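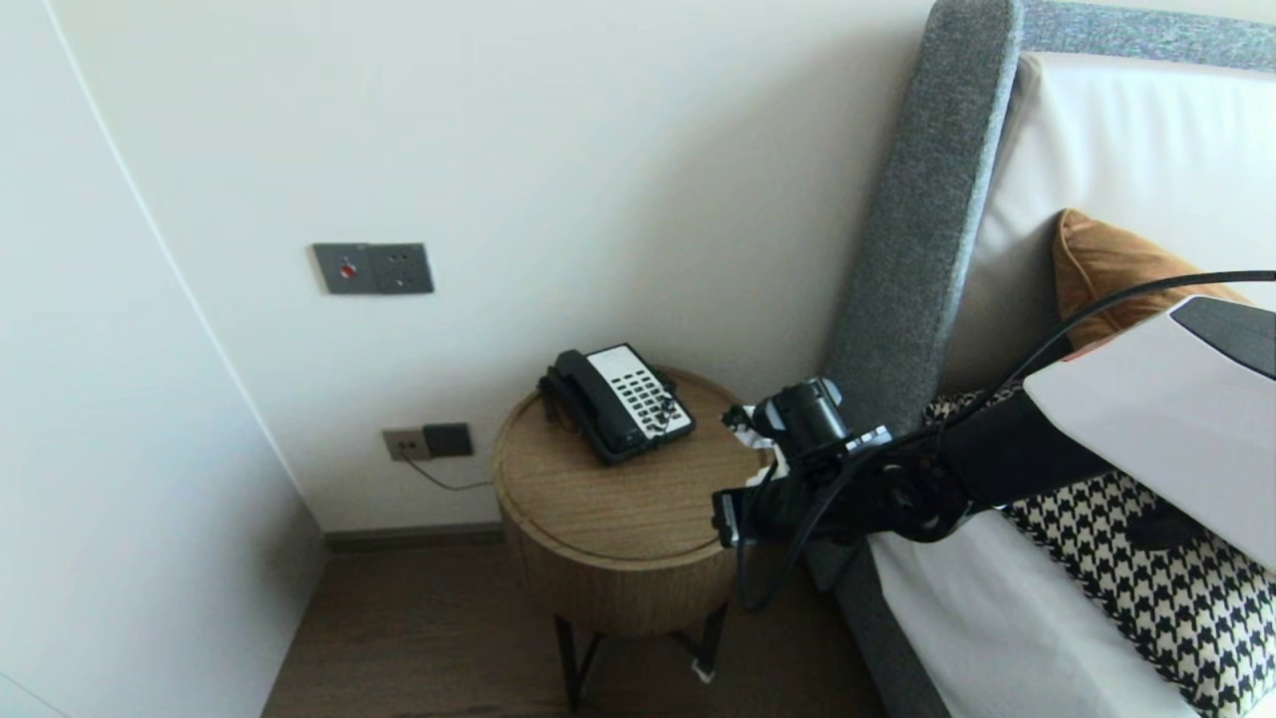
Bedside phone, round table, two wall plates.

Back from Morno. Typing this fast before work, so bear with me.

Slept badly the whole trip and came home with opinions about sleep. Mostly that I had it backwards for years. I kept buying stuff -- pillow, other pillow, a spray from Trisisine that smelled like a dentist -- and the thing that helped was going to bed bored. Really bored. Dull book, no screen, lamp off by eleven.

So, the book. 347 pages on the history of canals. Got it at the Skyrme place near the station, where the used shelf is by the door. I'm on page 67. Have been since September, more or less, becuase I read the same two pages and go out like a light. Best money I spent all year and I couldn't tell you one fact about locks.

The trip messed it all up. Forgot the book. First night I lay there doing the math on how many hours were left if I fell asleep right now. Then right now again. You know the one. Got up, drank water, read the fire notice on the back of the door, twice. Not dull enough somehow.

Second night, tried the counting thing my sister swears by. Start at 185, go down by sevens. Hated it. I got annoyed at losing my place and that woke me up more. She says that means I was doing it wrong. Maybe.

Third night, gave up and used a wake-up call so I could leave my cell in the bathroom, charging, face down. Slept until the call. Wierd how much of it was just knowing I couldn't reach over and check the time. At home the cell is going in the kitchen from now on. Need an alarm clock though, a plain one. Plarnora had one for 25 dollars but it also does weather and I don't want weather at 3 a.m.

Other things, quick. No coffee after lunch, still failing. Socks in bed, yes, I was wrong. Naps on travel days, fine if short -- mine was not short.

Anyone else got a good boring book? Must be long. No murders, no recipes (recipes make me hungry and then I'm up making toast). Leave it in the comments. I'll get to them tonight if I don't fall asleep first. Bus in ten minutes, got to find my shoes.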